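Ginerton Clothing Exchange
Progress report to the Prallum Fund
July 2024

Purpose of the grant

The grant pays for collecting, sorting and giving out secondhand clothes in Ginerton and the villages on the McKinnon road. It covers rent on the store room, laundry costs, bags and labels, and fuel for the collection van. This is our second report. The first one, sent in March, dealt mainly with setting up the store room and finding a laundry that would take mixed loads.

Collections

We are now collecting from homes as well as from the drop-off point at the Tronon building. Home collection was not in the original plan. We added it in the spring after several households told us they had clothes to give but no way of getting them to us, mostly people clearing a bedroom after a move or after a death in the family.

A home visit usually goes the same way. The clothes come out of the wardrobe and onto the bed, and we go through them there with the person giving them. Anything they want to keep goes back on the shelf. Anything stained beyond washing is bagged separately for rag. The rest comes with us. Sorting on the bed takes longer than loading full bags into the van, but we bring back far less that we can't use, and the rag bags no longer take up half the store room.

We made 14 home visits in this period. Two more were booked and then called off by the households, and we have offered both of them new dates.

The drop-off point at Tronon is still our main source. It is emptied on the first and third week of the month. We had trouble in late spring with bags being left outside after hours and getting rained on. Tronon has let us put a second bin inside the side entrance, and the problem has mostly stopped.

Sorting and storage

The store room is set up by type of garment and then by size. Children's clothes take the whole of the back wall. Adult coats and jackets hang on the two rails by the door, with knitwear folded on the shelves next to them.

Bulky winter items are the hardest to store. Fleece and sherpa pieces take up a lot of space for their weight, and they can't be pressed flat for long without the pile matting down. We tried vacuum bags on one batch and will not do it again with anything fluffy. Those items now go into large lidded tubs, filled loosely, and the vacuum bags are kept for cotton sweatshirts and bedding.

Knitted garments are checked for moth holes before they go anywhere near the shelves. We had one bad find in April, a box of sweaters from an attic. The whole box went to rag and we cleaned the shelf it had stood on.

Labels are working better than they did. Each tub has a card on the short end with type, size range and the month it was packed. The old system of writing on tape did not last.

Laundry

Laundry is the one budget line that is running over. The price per load went up in May, and the winter items we have been taking in need more drying time than we allowed for. We have spent roughly $900 on laundry so far in this period. To bring this down we have stopped sending out items that arrive clean and have started air-drying fleece and knitwear in the store room on folding racks. We expect the overspend to be covered by the bags and labels line, which is well under budget.

We also changed how items are washed. Dark and bright colors were coming back with lint all over them after being washed with pale fleece. Pale fleece now goes in its own load — this is slower, as we have to wait until there is enough to fill a machine.
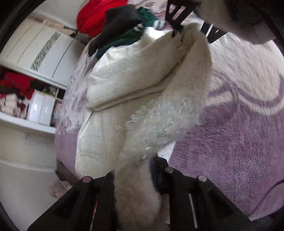 White fleece and other clothing, including a dark green knit with white and grey striped trim, on a purple bedspread.

Giving out

We held 3 open days at the Ginerton hall. Summer clothes and school wear went first. Demand for men's trousers and for larger sizes was well ahead of what we had, and we will ask for both by name in the next round of flyers. Coats barely moved, as expected for the season, and have gone back into storage for the fall.

Families can also ask for a bag to be made up for them. Requests come in by phone or through the school office. Most are filled within 8 days. Shoes hold things up more than anything else, as we have very few in children's sizes.

Plans for the next period

Home visits will continue, with the McKinnon road villages first. We want the winter tubs opened, checked and out on the rails before the first cold weather. We are also looking for two more clothes rails, new or used, and would like to spend part of the unspent bags and labels money on them if the Fund agrees. A revised budget sheet is attached.

The rent agreement on the store room runs out at the end of the year. The landlord has said he is willing to renew on the same terms but we do not have this in writing yet.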